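Two weeks with the Hultirix arm, quick notes before I box it up for Thenmozhi Thevar, who gets it next.

Short version: it tidies. Slowly. Would I pay for it, no, not yet.

Setup took most of a Tuesday. The clamp is solid, the manual is not. Skips straight from mounting to calibration and you have to guess the part about zeroing the wrist. Software is called Iltska, runs on a laptop, crashed on me 2 times the first evening and then never again. No idea why.

I gave it desk junk. Pens, tape, glue sticks, small tools, the stuff that piles up by the end of any day. Job was simple: pick it up, put it on a plate, stop. I ran 445 pickups and kept a tally. 76 percent went where they should on the first try. Sounds ok until you think about what one in four looks like on your kitchen floor.

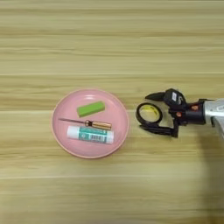
Soft stuff is easy. Sponges, erasers, anything that gives a little. Thin stuff is where it falls apart, it comes down next to a pencil and pinches air, backs off, tries again, pinches air. Round things roll if the fingers close crooked. And it has no sense of a full plate. It'll drop item five right on top of item four and look for item six.

Speed: nearly 70 seconds for a bad pickup with retries. I can clear the whole desk in that time, with coffee in the other hand.

Compared it with the Alhassan arm I had in February. That one was faster and alot noisier, and it squeezed a paper cup flat. The Hultirix grip is gentler, I'll give it that. Didn't break anything of mine. Scratched the plate a bit.

Shop floor? Maybe, if the parts are always the same and always in the same spot. The people at Skurevmont want one for sorting hand tools back into trays and I think thats a fair use. Same tools, same trays, somebody nearby to hit stop. Home is harder. My desk is diferent every day.

Pros: quiet, gentle, good clamp, remembers its settings.

Cons: slow, bad manual, cord too short, hopeless with pencils.

Three stars. Would look again after the next Iltska update.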